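Foldale, Station 7

The arm at Station 7 was commissioned in September. Skostholm supplied the cell and Flavbridge wrote the task list. The sorting staff at Foldale went from six to two, and the two were retitled attendants.

The attendant on nights had sorted produce by hand for eleven years. Her new duties took up one page. She set out the plates, started the cycle, and entered a code if the arm stopped. The target was 1000 picks without a code.
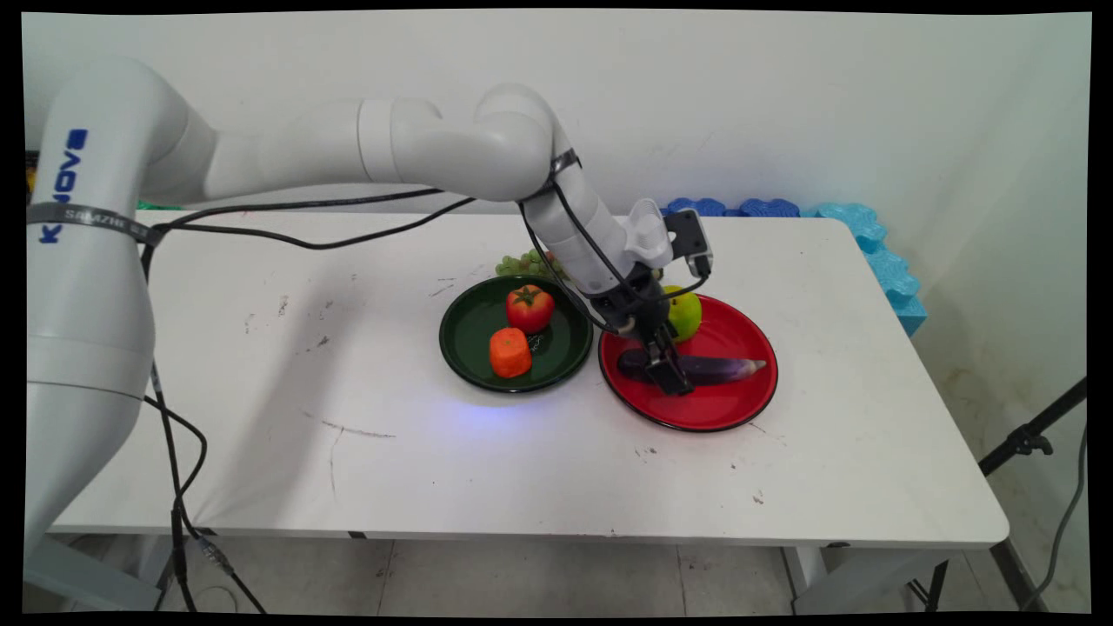 An eggplant gave it more trouble than a tomato. The fingers had to close near the middle or the heavy end dropped. She had known this for years without putting it into words, and now there was a field on the form for it. She wrote: grip closer to the dark end. The field accepted 40 characters.

At 2215 the arm stopped over the red plate. The code list gave two causes, and she checked both. Neither applied. She moved the apple a little farther back and pressed resume. The cycle completed.

The form had no code for moving an apple. She entered 7 – other – and left the comment blank. By morning the log at Ciobanu, where the figures were kept, showed one stop, cleared by attendant, duration under a minute.

On the next shift she moved the apple before she pressed start.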